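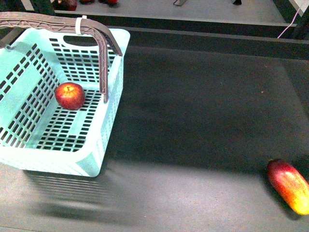
Blažena Charvát reckons fruit should never be kept in anything with a handle, on the grounds that a handle implies you're taking it somewhere, and fruit that thinks it's going somewhere goes off faster. She left this as a comment on my last post, the one about the death of the fruit bowl, and I have been turning it over ever since. I can't fault the reasoning. I can't find it either, but I can't fault it.

For those who missed it: the bowl was ceramic, it was a wedding present from the Jireš side, and it met the laundry floor in July. For a while we kept the fruit in the colander, which meant that every time anyone wanted pasta there was a negotiation. Then we kept it on the windowsill, lined up like suspects. Then I went to Melten on a Friday, in the hour before closing when they've turned half the lights off to hint at you, and came home with a plastic basket.

It's aqua. Or mint, depending on the time of day and who's being asked. It has a brown handle moulded in a sort of crisscross, as though wicker had been described to it over the phone, and there's a small white cable tie looped around near the top that I have been meaning to snip off since I got it home. I've now been meaning to for so long that I think of it as part of the design.

The basket has holes. I want to be fair about the holes, because they were the selling point. Air gets in from underneath, the fruit breathes, nothing sits in a puddle of its own making. My aunt used to stand her apples on wire racks in the shed for exactly this reason and ate the last of them in spring, wrinkled like old gloves and very sweet. What the holes also do is let everything else out. Crumbs, grape stems, the little stickers. Lift the basket and there's a neat record of the week on the table, and our table is dark, so it shows up beautifully.

Anyway, the apples. I buy mine from the bloke at the Bunda market who writes his prices on the lids of ice cream tubs, and who charges 90 cents each for what he calls the good ones and won't discuss the others. They're the red sort that can't quite commit, all streaks and freckles, going yellow at the bottom where the sun never got to them. I've got into the habit of checking that end before I put them away. Everyone looks at the stem end, and everyone's apple has a lovely stem end. The trouble, if there's going to be trouble, seems to start down around the dried brown bit that used to be a flower. 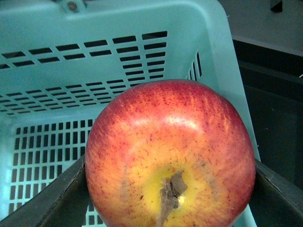
A crease in the skin I'll live with. A few freckles I'd call character. A soft spot that gives under the thumb means it's going in a crumble tonight, whether or not anyone has asked for crumble. I apply these rules strictly except when I'm tired, and then everything goes in the basket and we find out later.

Which brings me to the mango. Alžběta maintains that a mango and an apple should not share accommodation. Apples give off ethylene, the mango ripens in a hurry, and you end up eating it over the sink at eleven at night because it won't see the morning. She's right, and she has said so often enough that the mango now lives on the table beside the basket, like someone waiting outside a pub for a friend. When I want it ripe I wait until she's gone to bed and put it in. She has never mentioned this. I suspect she knows to the hour.

I did look at proper alternatives. There's a three-tiered hanging thing from Sketico for 72 dollars, and for that I would expect it to go to the market by itself. There was also a very handsome bowl, olive wood, 91 dollars, no holes at all. I held it for a bit. Then I thought about the laundry floor and put it back. 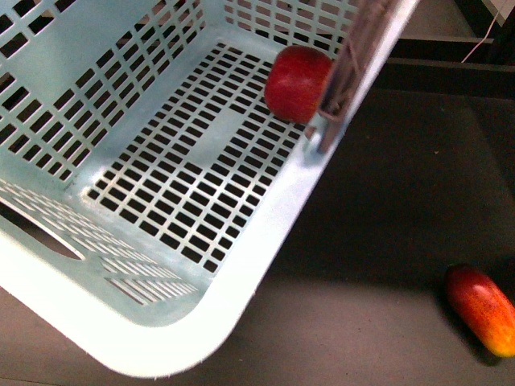
The basket from above, mostly holes.

So the plastic stays for now. It rinses clean in the sink, it has a hand-hole in the side as well as the handle, in case you ever need to leave with your fruit in a hurry, and I'm fairly confident it would bounce. Blažena, if you're reading, I'll report back on whether the apples are getting ideas. And if anyone has a use for a colander that smells faintly of banana, ours is available on pasta-free evenings.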